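The demo always works. A pair of fingers closes on a brush, lifts it off the floor and puts it in a bin, and the people from Datarlow, the Deststead company whose software decides where the fingers go, let the moment breathe before taking questions.

My question was about the other floors. Datarlow trains its control policy on recordings of people doing chores with hand-held grippers. The pitch is that a robot arm can learn from these without anyone ever driving the arm. The current set holds 3,349 recordings. I asked how many had survived filtering, and the answer was 1,687. The rest were dropped, mostly when the tracking software lost its place.

That is half the work gone before training starts, and tracking is supposed to be the solved part. Glossy floors hurt it. So do railings, which look much the same from one bar to the next – and a stairwell gives the depth estimate plenty of chances to be wrong.

On a Tuesday in October I watched a session upstairs in the company's Mostolby space. Printed markers help the software work out where one gripper is relative to the other. They do nothing for the harder problem, which is knowing what to pick up next.
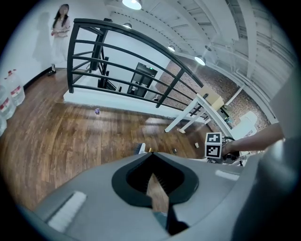 Small items on a wood floor near the stairwell railing in Mostolby. The white cube on the second gripper carries square black markers.

Datarlow says its policy succeeds in up to 75 percent of trials in rooms it has not seen. The trials numbered 30, and the company chose the rooms. I asked to bring my own kitchen clutter next time. They said they would get back to me.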